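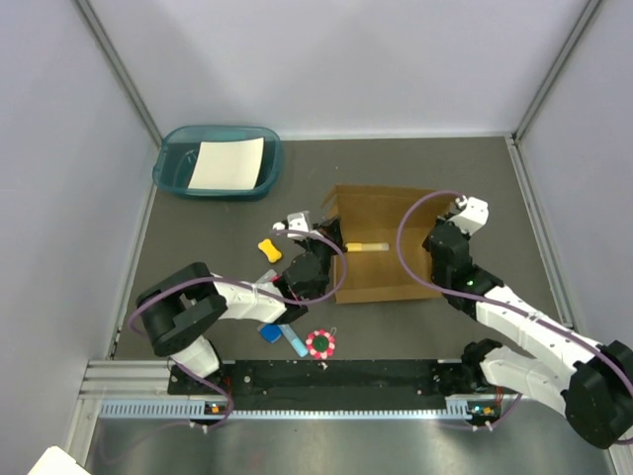
Search this book Enter keyword Search

Chapter 8
Receiving and Storing Goods in a Small Warehouse

8.1 Introduction

Every item held in stock has entered the building through a receiving area. Errors made there are carried forward into storage, order picking, and billing, and they become harder to trace at each step. A carton recorded under the wrong item number may sit on a shelf for months before an order calls for it. By then the delivery papers have been filed, the carrier's claim period has ended, and the supplier has closed its own record of the sale.

This chapter treats receiving and storage as one process. Chapter 7 dealt with purchase orders and ended at the point where the supplier ships the goods. The present chapter begins when the carrier arrives and ends when the goods are in a known location and available for sale. Picking and packing are left to Chapter 9. Cold storage and hazardous goods are governed by separate rules and are not covered in this book.

The methods described apply to buildings with one or two dock doors and a staff small enough that the same people receive, store, and ship. Larger sites divide these duties, but the records they keep are much the same.

8.2 Terms used in this chapter

Receipt. The act of accepting goods from a carrier, and also the record of that act. Where the two could be confused, the record is called a receiving report.

Advance notice. A message from the supplier stating what has been shipped, in how many packages, and by which carrier. It may arrive days before the goods or not at all.

Blind count. A count made by a worker who has not been shown the quantity ordered. Blind counts take longer than checked counts, and they find more errors.

Putaway. The movement of goods from the receiving area to a storage location, together with the entry of that location in the stock record. Putaway is not complete until both parts are done.

Fixed location. A storage position reserved for one item, whether or not any of that item is on hand.

Open location. A storage position that may hold any item. The stock record is the only guide to its contents.

Hold area. A marked space for goods that have been received but may not yet be sold. Damaged goods, goods without papers, and goods awaiting inspection are kept in it.

8.3 The Flornerville case

Several sections of this chapter refer to a parts distributor in Flornerville studied by Nektarios Fragkou. The firm, Raptis Supply, sold plumbing and heating parts to contractors and carried 866 items. It received goods through a single dock door and stored them in fixed locations laid out by supplier. The layout had been drawn up when the firm bought from 3 suppliers. At the time of the study it bought from 10.

Fragkou's first stock check was made in January, the slowest month of the firm's year. He compared the stock record with the shelves and sorted each difference by its probable cause. Theft and breakage explained very little. The larger share of the differences came from goods that were in the building but in the wrong place, or that had been placed on a shelf before the receiving report was entered. In both cases the physical count and the record were each correct at some time, but at different times.

The usual practice at the dock was to sign for a delivery, open the cartons, and carry the contents straight to the shelves. The papers were collected in a tray and entered at the end of the shift. During that interval the sales desk could see no stock for items that had already arrived. Clerks placed duplicate orders with the branch at Skondbridge, and the transfers then arrived at the same dock and added to the work there.

Two changes were made. Goods were not to leave the receiving area until the report had been entered, and slow-moving items were shifted to open locations. A second check, completed on 22nd June, used the same counting method. Misplaced items had fallen sharply. Late entries had fallen less – workers still went around the rule when the dock was full. The lack of floor space at the dock was then taken up as a separate problem and is discussed in Section 8.7.

The case has limits. The firm did not sell by lot number, and its goods did not spoil. A food or drug wholesaler could not adopt the same open locations without also recording dates. The Istmont depot described in Section 8.8 is a closer guide for those trades.

8.4 The order of work at the dock

Receiving follows a set order. The steps may be combined when a delivery is small, but they should not be reversed.

The worker first compares the carrier's delivery slip with the open purchase orders. A delivery with no matching order is refused or sent to the hold area, as the firm's policy directs. The number of packages is then compared with the slip. Crushed corners, torn tape, and stains are written on the slip before it is signed. A clean signature is commonly treated as evidence that the packages arrived in good order, and a later claim for visible damage is difficult to support.

The packages are then opened and the contents counted. Hidden damage found at this stage is reported to the carrier in writing, and the packing material is kept until the claim is settled. The count is entered in the receiving report, along with any shortage, overage, or substitution. Putaway begins only after the entry is made.

Partial deliveries need particular care. The purchase order must remain open for the balance, and the report must show clearly that the order is incomplete. Where a supplier often ships in parts, the buyer should ask for advance notice of each shipment – a single notice for the whole order is of little use at the dock.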